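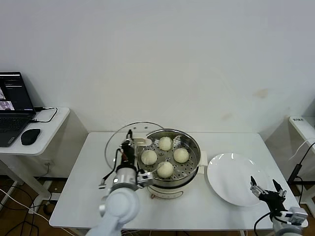

Please do not buy a second pair of arms before you have paid for somebody to keep the first pair working, Ľubica Paulík wrote in response to our spring spending plan. Her remark has been adopted in the plan for the coming year, and the post advertised on this page follows from it.

Home About Vacancies Suppliers Contact

Equipment Planning Officer, Kitchen Automation
Reading time: 2 minutes

Jotenness wishes to appoint an Equipment Planning Officer to its kitchen automation group at Flurwood. The post is full time, for a fixed term of 12 months.

The group studies the handling of everyday food by two-armed robots. Present work concerns steamed buns and their transfer from steamer to plate. The officer will prepare the budget for this work and for the benches to be added under the Anari project, for which 4 further workstations are planned.

Duties

The successful candidate will draw up a costed list of arms, grippers, cameras, cabling, tables and kitchen appliances; obtain written quotations and compare them on the full cost of ownership; and keep the register of equipment, which at present holds 1,262 entries. The officer will also set replacement dates for parts subject to wear and report on spending each quarter.

Requirements

Applicants should have experience of purchasing for a laboratory, workshop or commercial kitchen, and should be able to read a technical specification. Knowledge of robot programming is not required. Experience of negotiating service contracts would be an advantage.

How to apply

A letter of no more than two pages and a current CV should be sent to Kristýna Baláž, quoting reference 255. Interviews will be held at Flurwood in July, on a Wednesday. Travel costs within the country will be repaid on production of receipts.

Recent items
Call for quotations: gripper fingers and spare cables
Hubáček service contract: notice of renewal
Anari project: outline of bench layout
Technician (part time), Flurwood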